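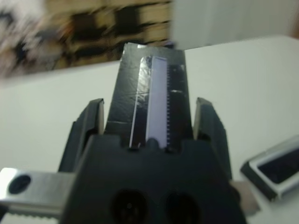 Please make one that doesn't get lost in my bag, a customer wrote to us last winter, and make it black so it doesn't look grubby by spring.

Well, we listened! I'm so happy to tell you that Cledano, the new long case from our little Pettigrew workshop in Punau, goes on sale in December. It's black, it's rectangular, and it holds pens, brushes, reading glasses or whatever else rolls around at the bottom of your bag (mine is full of crochet hooks).

We tried 39 sample shapes before settling on this one, and I did a lot of that on a big white table, because black on white shows you every wobbly edge. My favorites were always the plain ones – long, slim and easy to grab.

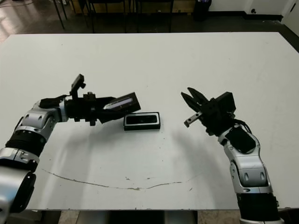
Where to find it

The first batch is 288 cases, and up to 70 of those are set aside for shops that have already asked. The rest go on our own shelves in Punau at 9 in the morning on opening day. Each customer can buy 3, so bring a friend if you need more!

Shops that want a sample can write to the Pettigrew press desk. We answer everything, usually before lunch.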